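Varnus Sorting Station – Operator Guide
Section 17: Working Alongside the Grippers on Mixed Accessories

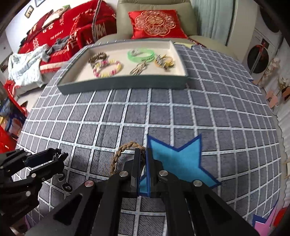 Figure 17-2. Braided cord bracelet at the right-hand jaws; tray with bracelets at the far side of the table.

17.1 What changes for the operator
At Urkthorpe, bench staff used to pick, sort and tray every bracelet by hand. With the Varnus station, the grippers do the picking. The operator prepares the table, watches the run and decides on rejected pieces. Shift leads should reassign tray duties before the first run.

17.2 Preparing the table
1. Lay the cloth flat and smooth out any folds.
2. Set the tray at the far side, within reach of both grippers.
3. Place the pieces on the cloth with space between them.
4. On the panel, select job 3356 and press Confirm.
5. Step back behind the floor line and press Start.

CAUTION: Keep fingers, sleeves and lanyards away from the jaws while the status light is green. Press Pause and wait for the light to turn amber before you touch the cloth or tray.

17.3 Handling a missed pick
1. Press Pause.
2. Move the piece to a clear part of the cloth. Do not push it into the jaws.
3. Press Resume. After two missed picks, place the piece in the tray by hand and enter code M on the run sheet.

NOTE: Cord pieces can snag on beads and charms – separate them before the run.

NOTE: Missed picks are not counted against the operator. Send run sheets to Yareli Esquivel at the end of each shift. Requests for retraining go to Aurel Oprea.

Revised Nov 29, 2025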